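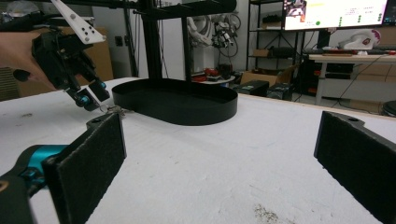
Fig. 2 – Le plateau ovale et son portant, posés sur la table.

4. Mise en service du vide-poches Kanside

Vous avez monté le portant (section 3) et il tient debout. Bravo, le plus pénible est fait. Reste à vous en servir, étape que la plupart des foyers abandonnent avant novembre.

4.1 Choisir l'emplacement

1. Posez l'ensemble sur une surface plane, à moins de 40 cm du bord. Une table claire convient très bien : un plateau noir s'y repère même les matins difficiles.
2. Orientez le plateau dans le sens de la largeur, le grand axe de gauche à droite.
3. Dégagez le côté par lequel vous arrivez. Si vous devez contourner un meuble pour déposer vos clés, elles finiront sur le meuble.

Note : les taches déjà présentes sur la table ne sont pas couvertes par la garantie. Celles d'après non plus.

4.2 Déposer les petits objets

1. Amenez l'objet au-dessus du plateau, puis descendez-le jusqu'au fond. Le rebord est bas : inutile de viser de haut, et le lancer depuis le couloir est déconseillé.
2. Placez les petites pièces métalliques à une extrémité, toujours la même.
3. Laissez le centre libre pour ce que vous sortirez de vos poches ce soir. Il y en aura.

Attention : ne versez pas de liquide dans le plateau. Il ressemble à un plat de service, nous le savons, on nous l'a déjà écrit.

4.3 Utiliser la barre et les ergots

1. Suspendez aux ergots ce qui est léger et possède une boucle : bracelets, cordons, colliers.
2. Commencez par l'ergot le plus proche du montant et progressez vers l'extérieur.
3. Vérifiez que rien ne pend jusque dans le plateau. Un cordon emmêlé à un trousseau demande près de 2 minutes de négociation, généralement quand le bus arrive.

Attention : la barre n'est pas un portemanteau. Charge maximale : 199 g par ergot. Un manteau mouillé dépasse cette valeur avec une certaine aisance.

4.4 Entretien

Videz le plateau, passez un chiffon doux et sec, remettez en place uniquement ce dont vous connaissez l'usage. Pour les clés qui n'ouvrent plus rien – tout le monde en a – voir la section 6, « Objets orphelins ».

Pièces de rechange : ergots et embouts sous la référence Robles 4000.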